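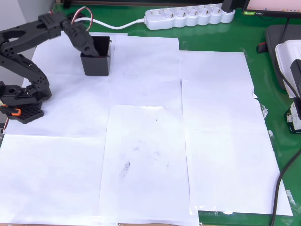 The arm at the black box, paper laid out over the green table.

I lost most of an evening to a shoulder servo on the small arm, which I call Um. It had been running the same pick and drop routine for 98 cycles without trouble. On the next one it lowered the gripper into the box and stayed there, humming.

I watched it for longer than I should have. The servo was stalled and drawing full current, and by the time I pulled the plug the case was too hot to keep a finger on. No smoke, but it had that smell.

The cause was a loose horn screw. The link had slipped 5 degrees, so the gripper was pressing on the inside wall of the box and the servo kept pushing to reach an angle it couldn't get to. My script had no timeout. It would have sat there all night.

Changes so far:

Thread locker on every horn screw.
Torque limit down to 35 percent.
If a joint misses its target for 19 ticks, the script cuts torque and stops.

The gripper goes limp when torque is cut, so I park the arm over the paper before testing that part. The replacement servo is due in June. Until then I only run it while I'm sitting at the table, with one hand near the plug.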